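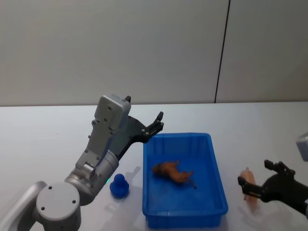 Bancada de dois braços, caixa azul ao centro, garra direita com peça cor-de-rosa.

Orçamento para segunda célula de dois braços: comprar garras de reserva?

mvidal_auto
Estou a fechar o pedido para a segunda célula, igual à da foto. A proposta da Sovent traz dois braços, duas garras paralelas e controlador. Fora da proposta: mesa, câmaras de punho e sobressalentes. Tenho 879 euros livres na rubrica de acessórios e o par de dedos de reserva custa 73. A tarefa é separar objetos pequenos para dentro e para fora de uma caixa. Compro garra completa de reserva ou só dedos?

Jhun Dela Peña
Só dedos. A garra completa da Clillero está a 778 e come-te a rubrica quase toda. Com objetos leves, o que se gasta são as almofadas. As articulações, com esse tipo de carga, verificam-se de vez em quando e pouco mais.

tornoseco
Discordo. Se parte uma barra da articulação, os dedos de reserva não servem para nada e a célula fica parada até chegar peça. A mim calhou em agosto e o prazo foi de 15 dias úteis. Que tipo de mecanismo é o teu? Há modelos em que a barra se vende à parte.

mvidal_auto
Barras paralelas, duas por dedo, parafusos à vista. Vai a vista do punho. 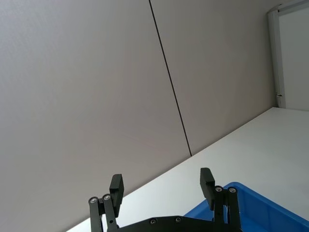
Garra aberta, vista da câmara de punho.

tornoseco
Com esse desenho pede cotação das barras em separado. A Mathebula cotou-me o jogo sem problema, por referência. Leva também parafusos, que vêm sempre em falta. E pergunta se a placa de base é comum aos dois lados.

Jhun Dela Peña
Barras em separado, aceito. Garra inteira continuo a achar dinheiro parado. Outro ponto: não vi suporte de câmara na lista. Se a segunda célula tem de produzir dados comparáveis com a primeira, o suporte tem de ser o mesmo, senão muda o ângulo e refazes a calibração toda.

mvidal_auto
O suporte está noutra rubrica, esqueci-me de o pôr. A mesa é que me preocupa mais. A Nerkau propõe um tampo mais estreito para poupar no transporte. Na disposição atual trabalho com a caixa entre os braços e objetos de ambos os lados,

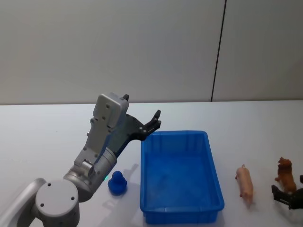 e se tirar largura ao tampo, os objetos da direita ficam demasiado perto da base do braço. O alcance mínimo passa a ser o problema, antes do máximo.

pfreire
Não aceites o tampo estreito. A poupança no transporte é uma vez, a limitação fica. Confirma também a espessura, por causa da fixação das bases.

tornoseco
Depende. Com uma caixa mais pequena o tampo estreito dá.

pfreire
E passa a ter duas células diferentes. Para isso não comprava a segunda.

mvidal_auto
Fica assim: tampo igual ao atual, dois pares de dedos, barras a cotar em separado, garra completa adiada para o próximo orçamento. Alguém tem a referência do jogo de barras da Mathebula?

tornoseco
Mando por mensagem privada. Confirma a revisão da garra antes de encomendar, os furos mudaram.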